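How to Pack for a Week Away With One Carry-On

A week of clothes will fit in a carry-on if you decide what goes in before you open the suitcase. This guide covers choosing, folding and loading. Allow 30 minutes the first time.

What you need

A carry-on suitcase or soft bag
Two or three zip pouches for clothes
One clear bag for liquids
A luggage or bathroom scale

Check your airline's size and weight limits before you start. They vary, and some count the wheels and handle as part of the height.

Step 1. Make the list

Write down each day of the trip and what you'll be doing. Most days need one top and a change of underwear. Pants can be worn two or three times. For a week I take five tops, two pairs of pants, one sweater, seven pairs of underwear and five pairs of socks. If you can wash something in a sink halfway through, take less.

Pick tops that go with both pairs of pants. A top that only works with one outfit should stay home unless you have an event to dress for.

Step 2. Put everything out on the bed

Get the clothes out of the drawers and put them where you can see them. Don't fold anything yet. At this stage you're only checking the list against the pile, and you will usually find one or two things to put back.
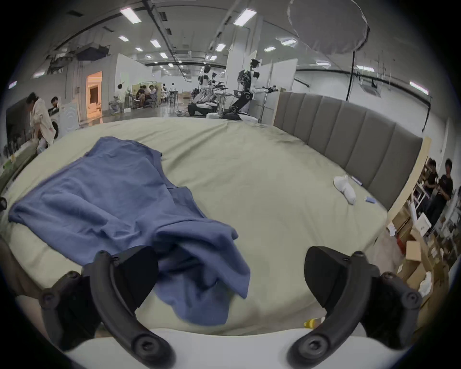 Is it better to roll clothes or fold them?

Roll the thin, soft items and fold the stiff ones. T-shirts, underwear and pajamas roll well. Jeans, collared shirts and thick sweaters take up less room folded flat, and they come out with fewer creases.

Step 3. Fold the T-shirts

Lay the shirt face down and smooth it from the collar toward the hem. Bring one side in to the middle with its sleeve turned back, then do the other side the same way. You should have a long strip. Roll it from the collar end, pressing down as you go — a slack roll takes up as much room as a bad fold.

Solange Besson, who taught me this, turns up the last inch of the hem first and tucks the finished roll into it. It holds well in a pouch. 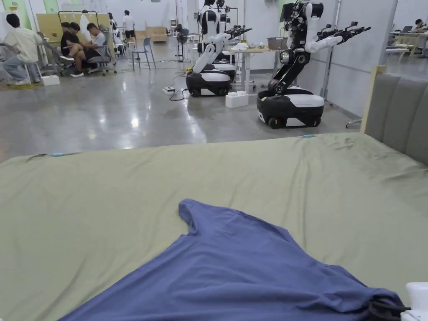 Step 4. Load the case

Shoes go in first, soles against the wheel end, with socks stuffed inside. Folded pants go flat across the bottom. Pouches go on top, and the sweater fills whatever gap is left. Keep the liquids bag at the very top or in an outside pocket so you can reach it at security.

Step 5. Weigh it

If you're using a bathroom scale, weigh yourself holding the case, then without it, and subtract. Do this the night before. If the case is too heavy, take out shoes first, then books. Wear your heaviest pair of shoes and your jacket on the travel day.

For the trip home

Leave a little space if you plan to buy anything. Put worn clothes in one pouch and keep it closed — a plastic grocery bag also works.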